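Sivberg Movement Cleaning Kit: a long-term review

I've had the Sivberg kit on my bench since April, and I've been wanting to write it up properly because it has made me so much happier about looking after my clocks. I have a mantel clock from my grandparents, a wall regulator I bought badly and fixed slowly, and a music box that plays one waltz a bit too fast. Before this kit I was getting by with old paintbrushes, cotton buds and a lot of holding my breath.

What you get is a zip-up roll with two soft brushes, a rubber puffer, pegwood sticks, a small oiler, a vial of clock oil, a pair of cotton gloves and a sheet of instructions that folds out to a ridiculous size. Mine cost $38 from Drarneo, postage included, and it arrived in a plain cardboard mailer with everything where it should be.

The brushes are the stars. They're goat hair, quite dense, and they lift dust off a brass plate without pushing it into the pivots (which is what my paintbrush used to do, and I cringe to think of it). The larger one is perfect for the inside of a case. The smaller one has a tapered tip and gets in behind the strike work beautifully. I've washed both a few times in warm soapy water and they've kept their shape and hardly shed a hair.

The puffer is better than I expected too! It has a proper valve, so it draws air from the back and doesn't suck dust in and blow it straight out again. I use it on the music box comb, where I don't want to touch anything at all. A couple of gentle puffs, lid closed, done.

Pegwood is pegwood. You sharpen it, you twirl it, you're appalled by the colour it comes out, you sharpen it again. Eight sticks are included and I still have most of them. They're straight-grained and hold a point well, and you can buy more for next to nothing when they run out.

Now the oil. It's fine, and it hasn't gone gummy on me, but please read up before you put it anywhere. The instruction sheet is good on this and says plainly that a dirty movement shouldn't be oiled over the top, and that most clocks get far too much. The oiler picks up a tiny bead and leaves it exactly where you want it. I practised on a scrap plate for an evening before going near the regulator, and I'd recommend the same. Anything with a valuable or unusual movement still goes to my clockmaker, kit or no kit.

A few grumbles. The gloves are too big. I have medium hands and the fingertips flop about, so I swapped them for nitrile ones after the first go. The roll's zip catches on the lining at one corner. And there's no cloth in the kit, a strange thing to leave out when half the job is wiping down the case and the bench. I keep a soft one for timber and a rougher one for the table, and they live in separate drawers so I don't mix them up.

I also tried the Mimham kit, which a friend from the clock group lent me for a fortnight. It's cheaper and has a nicer roll, with a proper press stud and a pocket for your loupe. The brushes are nylon, though, and I found them scratchy on lacquered brass. If you only ever dust cases and glass it would do you well. For movements I'd spend the extra every time.

How often do I use it? The cases get a dust most weekends with the big brush. The movements get a look every couple of months, mostly just a look, with the puffer if there's fluff about. It's easy to get keen and fiddle with things that are running perfectly well, so I try to keep my hands to myself the rest of the time.

Would I buy it again? Yes, in a heartbeat. It's sensible gear at a fair price, it's made me more careful, and the regulator is keeping better time than it has since I brought it home. I'm already eyeing off the Sivberg case key set for my birthday.

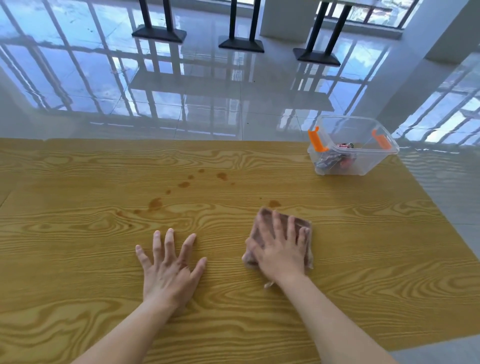 Wiping down the tabletop with a folded cloth.

Recent reviews
Drarneo bench lamp with magnifier
Sivakumar beeswax polish on old walnut
Mimham two-piece loupe set
Barometer wall brackets compared

Copyright 2026. All rights reserved. Contact | Back to top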